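Zwischenbericht der Robotik-AG an die Förderstelle Walden
Berichtszeitraum: Schuljahresbeginn bis Ende Oktober

Liebe Paloma Rosenthal,

Sie hatten beim letzten Telefonat gesagt, ich solle ruhig so schreiben, wie mir der Schnabel gewachsen ist, und das nehme ich jetzt wörtlich. Es ist viel passiert! Die Schülerinnen und Schüler arbeiten inzwischen an der Aufgabe, die wir im Antrag „Badezimmer" genannt haben: Waschtisch aufräumen, Kleinkram greifen, Abfall in den Eimer. Klingt nach fünf Minuten Hausarbeit und beschäftigt uns seit Wochen. 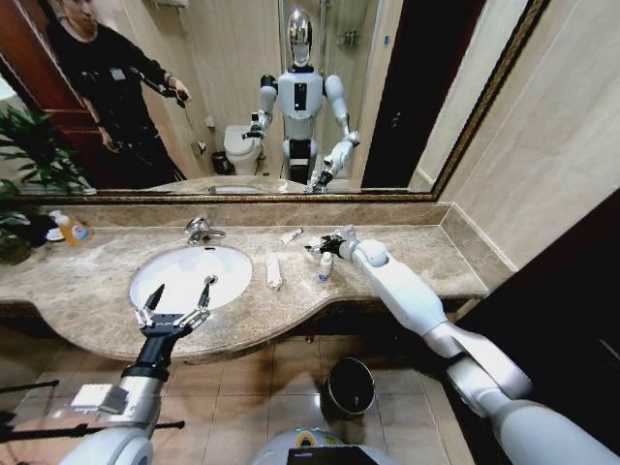
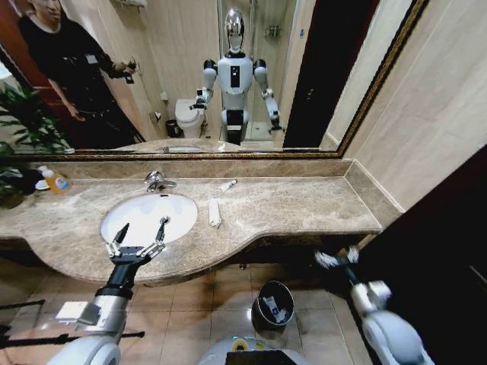 Waschtisch, Arme, Eimer: unser Arbeitsplatz im Oktober

Zuerst zum Stand der Dinge. Im Antrag hatten wir drei Teilaufgaben angekündigt, nämlich das Greifen kleiner Gegenstände, das Ablegen an einer festen Stelle und das Einwerfen in den Abfalleimer. Beim Greifen sind wir am weitesten. Die Gruppe hat sich angewöhnt, jeden Versuch sofort aufzuschreiben, auch die peinlichen (gerade die!), und seitdem streiten wir deutlich weniger darüber, ob es letztes Mal besser lief. Das Ablegen klappt, solange niemand die Sachen zwischendurch umräumt. Der Eimer ist das Sorgenkind. Von 40 Versuchen waren in der ersten Runde die meisten schlicht daneben, in der zweiten Runde, wieder 40, sah es schon freundlicher aus, aber von „zuverlässig" würde ich noch nicht sprechen.

Gesteuert wird bei uns immer noch von Hand. Im Antrag stand, dass wir bis Weihnachten erste Abläufe selbstständig fahren lassen wollen, und daran halte ich fest, nur vielleicht mit etwas weniger Brust raus als im Frühjahr. Die Jüngeren wollten natürlich gleich am ersten Nachmittag den Autopiloten einschalten. Ich habe sie dann ausprobieren lassen, wie es sich anfühlt, zwei Arme gleichzeitig zu führen, ohne irgendwo anzustoßen, und danach war das Thema für eine Weile vom Tisch.

Der Programmierteil läuft unter dem Namen Hiltitance. Fragen Sie mich bitte nicht, woher der kommt, die Abstimmung war geheim und der Gegenvorschlag war noch schlimmer. Inzwischen können die Kinder damit aufgezeichnete Bewegungen ansehen, Pausen herausschneiden und einzelne Schritte beschriften. Das Beschriften ist mühsam und macht erstaunlich vielen Spaß, vor allem denen, die anfangs gesagt haben, sie könnten mit Technik nichts anfangen. Zwei von ihnen leiten jetzt die anderen an. Darüber freue ich mich ehrlich gesagt mehr als über jeden Treffer im Eimer.

Mit der Partnergruppe in Lyons tauschen wir uns regelmäßig aus. Die haben dieselbe Aufgabe, fangen aber von der anderen Seite an, also mit der Erkennung der Gegenstände, und wir wollen unsere Aufzeichnungen zusammenlegen, sobald die Beschriftungen einheitlich sind. Da hakt es noch. Bei uns heißt ein Schritt „anfassen", bei ihnen sind es zwei Schritte, und bis das sortiert ist, wird noch die eine oder andere Mail hin und her gehen.

Zum Geld: Von den bewilligten 2.000 Euro ist der größere Teil in Ersatzteile, Akkus und die Speicherplatten geflossen. Die Fahrtkosten zum Wettbewerb in Mustbridge sind noch nicht abgerechnet, das kommt mit dem Schlussbericht. Eine Umwidmung möchte ich schon einmal anmelden: Den Posten „Druckkosten Plakate" brauchen wir kaum, die Gruppe möchte lieber ein kurzes Video zeigen. Könnten wir das Geld stattdessen für weitere Greiferspitzen verwenden? Eine kurze Zusage per Mail würde mir reichen.

Bis zum Wettbewerb steht noch eine Menge an. Wir üben den kompletten Durchlauf mit Stoppuhr, wir schreiben die Anleitung für den Aufbau so um, dass auch Leute damit klarkommen, die nicht dabei waren, und wir müssen klären, wer in Mustbridge steuert. Bewerbungen dafür gibt es reichlich, leider auch von mir.

Wenn Sie vorbeikommen möchten, sehr gern! Am besten nachmittags ab 15 Uhr, dann ist die ganze Gruppe da, und Sie dürfen auch selbst einmal an die Steuerung.

Herzliche Grüße aus der Robotik-AG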